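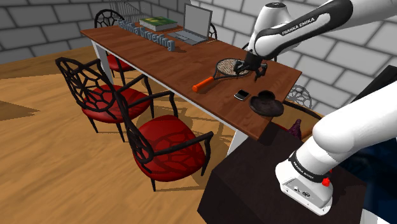

I am learning Portuguese since last August, and I want to write down how I do it, because three people asked me. My method is small. Every evening I read one page from a paper book before I open any device. A closed book with a green cover next to an open laptop, like on the table in the picture, is a good portrait of my evenings: the laptop usually wins, so now the page comes first.

Posted in: Languages, Daily Habits
Reading time: 2 min

2/ I have a notebook for words. Today it has 1,036 of them. I don't write the translation, only a short sentence where I met the word. If I can't understand my own sentence after a month, I cross it out and meet the word again later.

3/ My friend Konrad Reisinger makes it differently. He learns from lists of the 2,000 most common words and he speaks faster than me. But he hates to read, so we are even.

4/ Grammar: 23 minutes in the morning, with coffee. I chose this number because my tram ride takes so long. The subjunctive I still avoid.

5/ My biggest mistake was to read a novel from 1976 too early. I spent two weeks on the first chapter and understood mainly the weather. Children's books are better. Cookbooks too, the verbs repeat all the time.

6/ Tomorrow I will answer about pronunciation. If you know a good radio program with slow speakers, please write me the name.

Dalibor Ondrejka
Jul 2, 2020

This site uses cookies to remember your settings. Accept | Learn more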